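Second Game of a Doubleheader

January 2026

I said I would write up last summer's softball season before the new one started, and sign-ups open in a few weeks, so I'm out of time.

We play in the Ellton women's slow-pitch league, C division. Our team is Clavo. The name came from a bar that used to pay for the shirts, and we kept the shirts. I play second base and bat near the bottom of the order, and I have been doing both for long enough that I don't expect to move up.

The game I want to get down is the July one against Prastomeo, the second half of a doubleheader. We had lost the first game 15-4. Their left side of the infield is very good and we hit everything to it. I made the last out in two different innings, both on ground balls to short, and I was not in a good mood when we sat down between games.

Mirjam Nägeli was coaching us that day as well as catching. She moved three people in the order and put me in the leadoff spot. I asked her if she had written it down wrong. She said I take a lot of pitches and their second pitcher walks people, and that was the whole talk.

She was right about the pitcher. I walked to start the game, went to third on a single to right, and scored on a fly ball. It was the first time we had led Prastomeo all year. They tied it in the second and after that neither team did much. The field at that end of the park has a soft spot behind first base and we both lost a runner to it.

I have been writing this at the kitchen counter between other jobs, mainly cleaning, and I'll come back to the game after lunch.
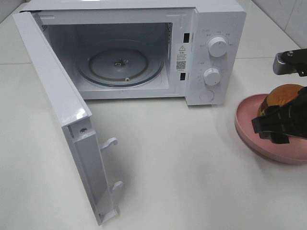
The microwave with the door open.

Tharushi Karunaratne pitched all of the second game. She had pitched four innings of the first one too. She throws a high, slow ball that drops late, and umpires either like it or they don't. This one liked it. She gave up three runs in total, and one of those was mine, on a throw to first that went over the fence and into the parking lot.

That made it 3-1 for them going into the last inning. Their outfield was playing deep and Mirjam told everyone to stop swinging for the fence and hit it on the ground to the right side. I wish we had done that in the first game. We got a single, then another single, then a pop-up, then Tharushi hit one past the first baseman and a run came in. I was up with runners on first and third and one out.

I would like to say I hit it hard. I hit it off the end of the bat and it rolled toward second slowly enough that they had no play at home. The tying run scored, and I was safe by a step because the second baseman looked at the plate first. The next batter hit a clean line drive to center and Tharushi scored from second. We won 4-3.

It didn't change the standings. Prastomeo finished first and we finished fifth, one place better than the year before. They beat us again in the last week and it wasn't close. I still think about the July game more than the others, mostly the lineup change, and I have asked to stay at leadoff this year. Mirjam says she will see who signs up.

A few things for anyone on the team who reads this. Fees are $100 again and go to the league, not to me. We need a backup catcher, since Mirjam's knee is what it is. Indoor hitting is at El Idrissi, the batting cage place past the car wash, same as last winter. Bring your own helmet if you have one. The ones they lend out are all too big.

The blue bat with tape on the handle is still in my trunk. If it's yours, tell me, and I'll bring it to the next practice.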